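Bench notes > Indlow workshop > Finishes

December, late afternoon

Wax and oil trials, continued. I had meant to write this up at lunch, but Nandi Radebe came by with the second batch of offcuts and we got talking about her mother's sideboard (a lovely thing, all drawers), and then the light was going and I had to hurry to look at the samples at all. Anyway — better now than tomorrow, when I'll have forgotten which rag was which.

All 34 pieces have had their second coat of the Climum oil. I used 300 ml for the lot, a bit more than last time, and I blame the end grain, which drinks it like tea. Pieces 1 to 6 were left without wax so that Mikkel has something to compare against. Please don't tidy them away, Mikkel, they are meant to look dull.

The walnut stain is still the one I'm fondest of. Tsegereda thinks it goes too red under the warm lamp and I've come round to thinking she may be right, so I've mixed a little of the Vumer black into a fresh jar and marked the lid 171. Stir it well, it settles quickly!

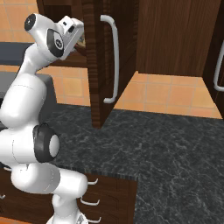
The big question for the kitchen job is still how dark to go. Aleksandra likes a deep brown and so do I, though she worries it will swallow the light in a small room. A dark brown upper cabinet can look very handsome, and with the door open against something glossy and white you see how strong the contrast gets, so I'd want to try our sample beside a pale tile before we promise anybody anything. I'll ask Obsa if he still has that box of tiles under the stairs.

To do: third coat on the ash, new rags, ring Mokoena back about the hinges.

Recent entries
Shellac, and why I keep going back to it
Sanding between coats: grits compared
Mokoena hinges, first order
Glue-up notes for the long bench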